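# Grikside gripper: common questions

Last edited 25/02/2018 by Britta Reinholz

**What is it?**
A two-fingered gripper you hold in your hand. We use it at the Grikside workshop to work out grips before building the arm version.

**Do I need a 3D printer?**
Not your own. The workshop one will do. Allow about 7 hours for the housings and put them on in two batches.

**What are the square markers for?**
The software reads them to tell how far apart the fingers are. Stick them flat. If one lifts at a corner, replace it.
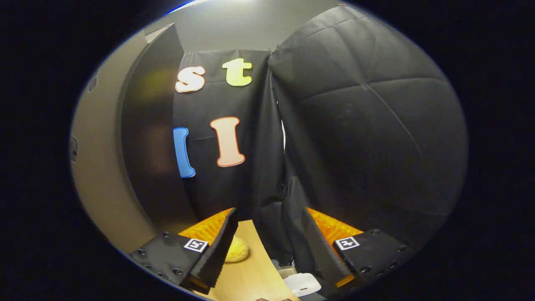 *Fingers open over the table, one marker on each housing.*

**Why is the view so curved?**
It's a fisheye lens. Run the calibration before you measure anything.

**Can I use different pads?**
Yes. Bumpy ones hold soft things better than the smooth rubber we started with. Iolo Ellis keeps the spare sheets in drawer 4.

**My fingers don't close evenly. What now?**
Slacken the housing screws, close the jaws by hand, then tighten a little at a time. If that fails, check the linkage for a bent pin.

**Is there a kit?**
No. The parts list is in the Nirkow folder.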